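How to oil a dry cutting board

Many people wash their cutting board for years and never oil it. I was one of them. My first board in this country split in the middle during one winter, and my neighbor Shanthi Amarasinghe told me that the wood was thirsty. Since then I oil my boards regularly, and I want to write down the way I do it, step by step.

What you need

Food grade mineral oil. In the drugstore it is often on the shelf with the laxatives, please do not be embarrassed.
A clean cotton cloth, for example an old T-shirt.
Fine sandpaper, 220 grit or higher.
Coarse salt and half a lemon.
A rack, or two wooden spoons to lay the board on.

Do not use olive oil or sunflower oil. They stay in the wood and after some weeks they begin to smell old. I made this mistake with walnut oil also. It can work, but you must buy the kind that dries hard, and it is not a good choice if somebody with a nut allergy eats at your table.

How to know if the board needs oil

Put a few drops of water on it. If the water stays in small round drops, you can wait. If it goes into the wood and leaves a dark spot, the board is dry. You can also feel it with the hand. A dry board is rough, and the end grain feels almost like chalk.

Step 1. Clean the board

Spread the salt on the surface and rub it with the cut side of the lemon. Press a little so that the juice comes out. Leave it for five minutes, then scrape off the gray paste and rinse with warm water. Wash both sides, also if only one side is dirty. When one side gets wet and the other does not, the board can bend.

Never leave the board in the sink full of water, and never put it in the dishwasher.

Step 2. Let it dry completely

This is the step where most people are too fast. Wipe the board with a towel and stand it on its long edge, so that the air comes to both faces. Leave it until the next day. I usually wash on Tuesday evening and oil the evening after. If there is still water inside, the oil cannot enter well. Do not dry it on a radiator or in the oven.

Step 3. Sand if it is necessary

Washing lifts the small fibers. If you feel them, sand lightly along the grain, never across it. For deep knife cuts you have to begin with a rougher paper and finish with the fine one. Wipe all the dust away with a cloth that is only a little damp, and wait one hour more.

Step 4. Put the oil

Warm the bottle in a bowl of hot water. Warm oil is thinner and goes in more easily. Pour a small puddle in the middle of the board and spread it with the cloth along the grain. Do the top, the bottom and all the edges. The short ends drink the most, so give them two coats. If there is a handle hole, push the cloth through it.

The surface should look wet everywhere. Where it becomes dull again after some minutes, add more.

Step 5. Wait and wipe

Lay the board on the rack and leave it overnight. In the morning, take a dry part of the cloth and wipe away what is left on the surface. If the board feels sticky, you used too much oil, and you can simply wipe it again.

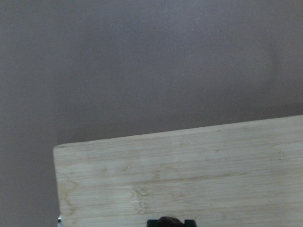
For a new board I repeat steps 4 and 5 once a week for the first month. After that, once a month is enough in my kitchen. In February, when the heating makes the air very dry, I do it every 2 weeks.

Bamboo boards

Bamboo is a grass and it takes less oil than maple or beech. Use a thin coat and wipe it sooner, after 4 hours. Most bamboo boards are made from glued strips, so be careful with long contact with water, because the joints can open.

Wax for the finish

If you want more protection, mix 4 parts of mineral oil with one part of beeswax. Melt them together in a jar standing in hot water, stir, and let it become firm. Rub a little on the oiled board, wait twenty minutes and polish. My friend Hicham El-Sayed uses the same paste on his knife handles and his rolling pin. The jar keeps for many months in a closed cupboard.

Throw away an oily cloth with care if you used an oil that dries, like linseed or walnut, because such cloths can catch fire by themselves. Spread them flat outside until they are hard. With mineral oil you do not have this problem, and I keep my cloth in a small jar for the next time.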